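Print this message | E-mail this message to a colleague

To: Members of the Pelludia Choral Lending List
From: Sidra Jatoi, Lending Office
Date: June 28, 2024
Subject: Re: Overdue sets and the new loan period

Dear members,

The Lending Office has received several letters like the one quoted below, and a single reply to the list seems the best way to answer them.

> In May our choir returned the Sobczak psalm settings to the Drerov
> office. We have now received a notice saying that 2 copies are missing
> and that the set is overdue. We counted the copies before mailing.
> May we also ask whether the shorter loan period applies to sets
> borrowed before it was announced? Our concert was planned on the
> old terms, and the singers have already marked their parts.
>
> Music Secretary, Wumodden Chamber Choir

On the first point, the notice was sent in error. The set was checked in at Drerov under the number of a different edition, and both copies have been found with that edition. The record has been corrected and no charge will be made. Any other choir that received a notice for the Sobczak settings may disregard it.

On the second point, the shorter loan period applies only to sets requested after the announcement. Sets already on loan may be kept until the date printed on the original slip. A choir that needs more time should write to this office before that date. Renewals are granted when no other choir is waiting.

Members have also asked why the period was changed at all. The catalog now lists 1,062 sets, and requests for the larger works have grown faster than the collection. Last season roughly 500 requests could not be filled on the dates asked for, most of them for the weeks before the winter holidays. The office expects that a shorter period will allow the most requested sets to go out one more time each season – though this will be reviewed next year.

Please note the following when returning music:

- Keep copies in number order, with the packing slip on top.
- Erase pencil markings. Copies marked in ink will be charged at the replacement price.
- Report any missing copy when the set is mailed. Choirs have five weeks to find it before a charge is made.
- Do not repair torn pages with household tape. Place the loose page inside the cover and note it on the slip.

Orchestral parts remain on a separate schedule – the rules for these are unchanged and can be found in the back of the printed catalog.

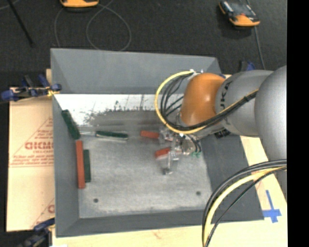 Requests for the winter season should quote the catalog number as well as the title, particularly where more than one edition is held. Requests already sent without a number do not need to be sent again.

Sidra Jatoi
Lending Office, Pelludia Choral Library

Print | E-mail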